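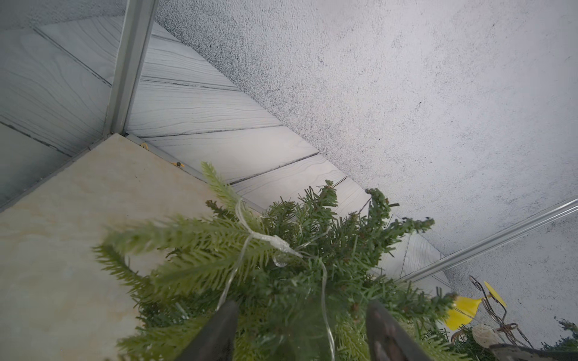
La pinza, a punto con el arbolito. Puertas abiertas de Kiris, febrero.

Publicado por marea_baja, 17:20

Vengo de la visita a Kiris y lo cuento antes de que se me olvide. Éramos 20 en el grupo y nos tocó la mesa de los dos brazos, que tenían que poner una guirnalda de bolas en un arbolito de Navidad (¡en febrero!). Jeferson Batista, que llevaba la demo, nos dejó acercarnos bastante. La guirnalda lleva bolas trenzadas, azules y crema, y un cable finísimo que se enreda con mirarlo.
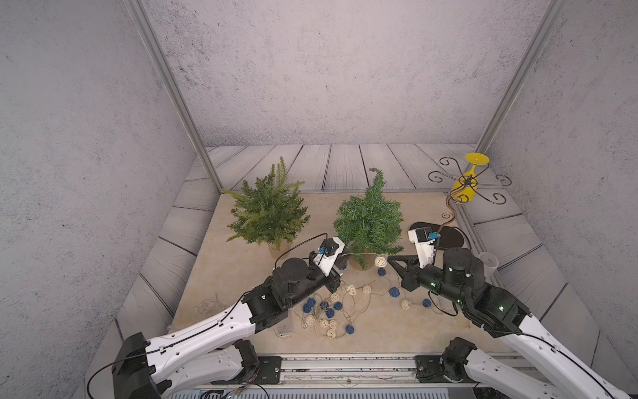
Re: ¿alguien más estuvo?

tornillo_m3: Yo fui al turno anterior. Bonito, sí, pero lento con ganas. Mi sobrina de 7 años lo adorna en un minuto y encima canta.

marea_baja: Jajaja, ya, pero tu sobrina no es el tema. Un cable blando es de lo peor que le puedes dar a un robot, cada vez cae distinto. Me quedé tres pases enteros mirando las pinzas entre las ramas
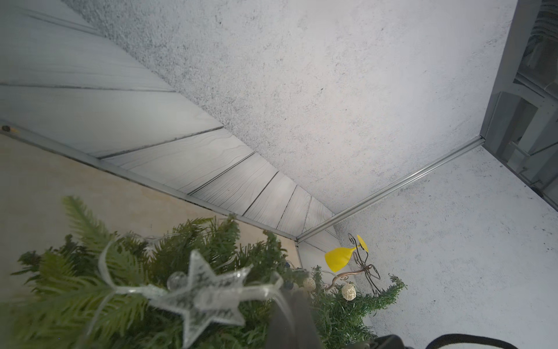 y no me aburrí nada. Lo que sí eché en falta fue una pantalla con lo que ven las cámaras de las muñecas.

Pilar_Vz: Lo de Vinlow del año pasado me gustó más, mucha caja y mucha cinta, pero al menos se entendía para qué servía.

tornillo_m3: +1. Esto es un juguete caro.

marea_baja: No estoy de acuerdo. Coger cajas ya lo hace cualquiera, y aquí los dos brazos trabajan casi pegados, pinza contra pinza 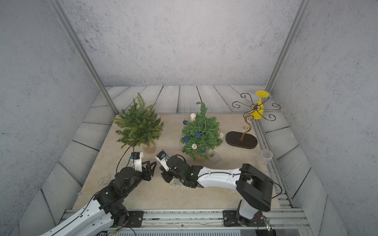 y a mí eso me parece bastante más difícil de lo que aparenta. Le pregunté a Jeferson si pensaban sacarlo del taller y me dijo que de momento no. Por cierto, el café, malísimo.

Pilar_Vz: Eso sí que no ha cambiado. ¿Repiten?

marea_baja: A las 5 hay otro pase, creo que quedan 3 plazas.

Última actualización: febrero, 18:05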